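Home News Programs Tickets Visit Contact

Search this site Enter keywords Go

Last updated: 13/01/2022

Vumgate Concert Series Adds Five Ensembles and Opens Youth Pass Applications

The Vumgate Concert Series has confirmed five more ensembles for its spring season, which opens in April at Kang Hall. The additions bring chamber music, choral work and two evenings of new electronic composition to a program that had so far been built mostly on orchestral concerts.

Joining the season are the string quartet Gondex, the Wurkero Chamber Choir, a brass quintet drawn from former students of the Vumgate Conservatory, and two electronic duos making their first appearances in the series. Gondex will open the chamber program with a late quartet by Beethoven and a newly commissioned piece in four movements. The choir will sing on the second weekend, with a free open rehearsal in the afternoon before the concert.
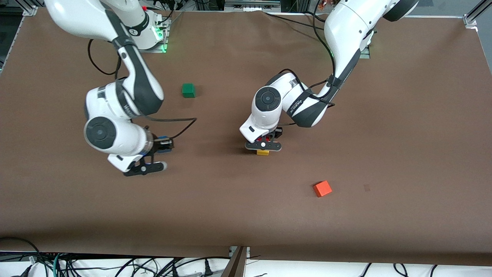
The season will be the first under Xiaoyan Luo, who was appointed artistic director last summer after six years as head of programming. In a statement issued with the announcement, Luo said the series wished to return to a fuller calendar while keeping the smaller formats that audiences had asked for.

"We heard from many listeners that they value sitting close to the players," Luo said. "The chamber evenings will be given in the round, with 400 seats on the main floor. The balcony will remain closed for those dates."

Orchestral concerts will use the full hall. Two of them will be repeated as shorter morning performances without intermission, a format last offered in the 2018 season. Program notes will be available in large print at the front desk — requests for other formats should be made at least one week before the concert.

Applications are also open for the Youth Pass, which admits holders aged 16 to 25 to every concert in the season at no charge. A total of 80 passes will be issued this year, up from 31 in the previous round. Applicants must live or study in the Vumgate area and submit a short letter stating which concerts they hope to attend. Passes are personal and may not be transferred.

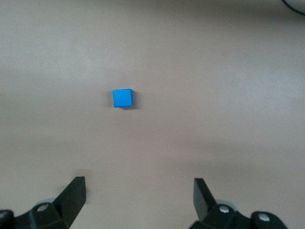

A small blue cube on a tabletop.

The series has further received a grant of $2,660 toward the repair of the hall's rehearsal piano. Work will be carried out before the season begins, and the instrument will be used for the preconcert talks, which start 45 minutes before each evening performance and are open to all ticket holders.

Single tickets will go on sale to subscribers first and to the general public one week later. Existing subscribers may keep their seats for the orchestral concerts. Seats for the chamber evenings are unreserved, and doors will open half an hour before the performance. The full program, including the two electronic evenings, will be posted on the Programs page once the remaining soloists have been confirmed.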